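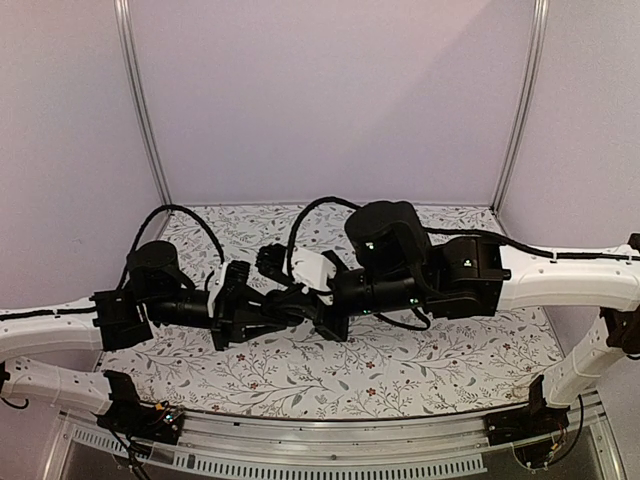

What kind of print hides marks best?
An all-over print with thin lines and uneven spacing hides small marks better than a plain sheet or a regular check. Stains are easiest to see on open ground, so the distance between motifs matters more than their size. On a white sheet with gray and green leafy vines and dark red in the pattern, a pale spot is lost sooner than a dark one. Choose a darker ground if the table is used for ink, coffee or oil.

How do I order the right size?
Measure the tabletop itself. For a sheet that stops at the edge, order the table size and trim on site. For an overhang, add the drop twice to each dimension. Our Bamton sheets are cut to length from the roll, up to 2000 mm. Sheets over 1000 mm wide ship rolled, never folded.

Can two sheets be joined?
Yes, but the repeat must be matched. Overlap the edges until the motifs line up, tape both layers down, and cut through them together with a straightedge. Remove the offcuts and butt the edges. Trailing stems are harder to match than separate flowers — allow one full repeat of waste per joint. 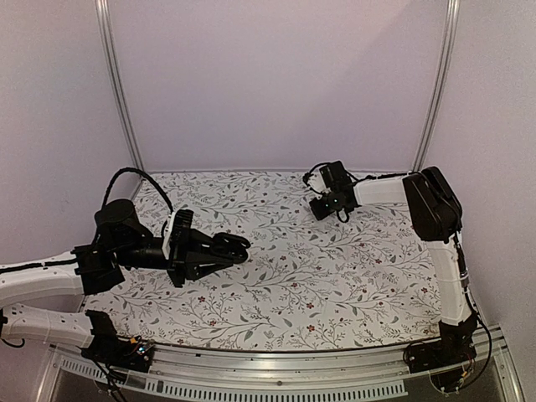 Which way should the pattern run?
Direction is set by the stems, and blossoms can be ignored when deciding. Unroll the sheet face up and look along the longer sprays. Where they spread sideways, as on the off-white sheet with gray stems and scattered dark red blossoms, the eye reads the surface as wider. Turn the sheet 90 degrees before trimming if the opposite effect is wanted. Cut pieces cannot be returned.

How do I remove fold lines?
Lay the sheet flat, print side up, in a warm room for 42 hours. Do not iron the Mitorham grade. Bamton can be pressed from the back on the lowest setting, with a dry cloth between iron and sheet.

How is it cleaned?
Wipe with a damp cloth and dish soap, then dry. Solvents and scouring pads lift the print — red goes first. Test any other cleaner on an offcut.

Will the colors match my earlier order?
Print runs vary slightly. Give us the roll number from the packing slip and Rodica Filip in the cutting room will check for remaining stock. Rolls are kept on record for 14 months.

Can I get a sample?
One sample per pattern is free. Samples are too small to show a full repeat.

Last updated Wednesday, February 24, 2021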